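프룰덴(Prullden) 동네 글쓰기 모임에서 새 식구를 찾습니다

안녕하세요. 저희는 한 달에 두 번, 카페 카다우(Cadau) 2층 안쪽 방에 모여서 글을 쓰는 작은 모임이에요. 작년 이맘때 동네 게시판에 쪽지 한 장 붙여 놓고 시작했는데, 어느새 계절이 한 바퀴 돌았네요. 그동안 이사 가신 분도 있고 아기가 태어나서 잠시 쉬시는 분도 있어서, 이번에 함께하실 분을 다섯 분 더 모시려고 합니다.

글쓰기 모임이라고 하면 다들 등단을 준비하는 분들만 오는 줄 아시는데, 그런 분은 오히려 드물어요. 퇴근하고 오시는 분, 아이를 재워 놓고 살금살금 나오시는 분, 학교 다닐 때 독후감 쓴 게 마지막이라는 분도 계십니다. 맞춤법이 자신 없으셔도 괜찮고, 손으로 쓰셔도 노트북으로 쓰셔도 좋아요. 저도 처음 나간 날에는 세 줄 쓰고 나서 과자만 먹다가 왔답니다(그 과자가 정말 맛있었어요!).

모임은 이렇게 흘러갑니다. 저녁 일곱 시쯤 모여 차를 한 잔씩 따르고, 그날의 글감을 뽑고, 한 시간 남짓 조용히 씁니다. 그다음에는 읽고 싶은 분만 읽어요. 읽기 싫은 날은 그냥 듣기만 하셔도 되고, 다른 분의 글에는 좋았던 문장 하나를 꼭 말씀드리는 것이 저희끼리의 약속입니다. 고칠 점은 쓴 분이 먼저 물어보실 때만 이야기합니다.

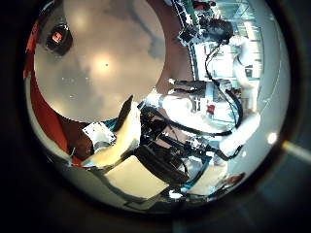
글감은 거창할 필요가 없다고 저희는 생각해요. 지난 1월에는 '버리지 못한 영수증'으로 썼는데, 한 분은 돌아가신 어머니와 마지막으로 장을 본 이야기를, 또 한 분은 환불에 실패한 장화 이야기를 쓰셔서 다 같이 울다가 웃다가 했습니다. 사진 한 장을 놓고 쓰는 날도 있어요. 위 사진처럼 크고 둥근 회색빛 원반 가장자리에 주홍색 불빛 하나가 켜져 있으면, 누군가는 보름달 옆에 뜬 별을 쓰고 누군가는 밤늦게 가족을 기다리는 부엌을 쓰겠지요. 무엇을 떠올리셔도 다 맞습니다. 신청하실 때 이 사진을 보고 떠오르는 대로 몇 줄만 적어 보내 주세요. 잘 썼는지를 보려는 게 아니고, 첫날 인사 대신 서로 나누어 읽으려는 것이니 편하게 쓰시면 됩니다.

모집 안내

모집 인원: 5명
대상: 프룰덴과 가까운 동네에 사시거나 일하시는 성인
모임: 한 달에 2번, 저녁 7시부터 9시까지
장소: 카페 카다우 2층
참가비: 한 번에 1000원 (차와 간식에 씁니다. 따로 커피를 주문하실 필요는 없어요)
신청 마감: 2022년 10월 2일

신청은 카다우 계산대 옆 나무 상자에 쪽지를 넣어 주시거나, 동네 소식지 스타스틱스(Stastix) 누리집의 모임 게시판에 비밀글로 남겨 주세요. 성함과 연락처, 그리고 위에서 말씀드린 몇 줄이면 충분합니다. 신청하신 분이 많으면 먼저 보내 주신 순서대로 모시고, 나머지 분들께는 자리가 나는 대로 연락드릴게요.

아, 그리고 2층으로 올라가는 계단이 꽤 가파릅니다. 오르내리기 어려우신 분은 쪽지에 적어 주세요. 그런 날은 1층 창가 긴 탁자를 미리 맡아 두겠습니다. 연말에는 그동안 쓴 글을 모아 얇은 문집도 한 권 만들 생각이에요. 지난번 문집은 9편을 실었는데, 길 건너 쌀국숫집 뷔이(Bùi)에 두었더니 손님들이 국수를 기다리면서 많이들 읽으셨다고 해요. 이번 책에는 여러분의 글도 함께 실렸으면 합니다. 기다리고 있을게요.

최근 모집 글
카페 카다우 주말 오전 근무하실 분
쌀국숫집 뷔이 저녁 주방 보조 구합니다
스타스틱스 겨울호 동네 소식 보내 주세요
프룰덴 헌책 나눔 장터 참가 신청
초보 뜨개 모임, 두 자리 남았습니다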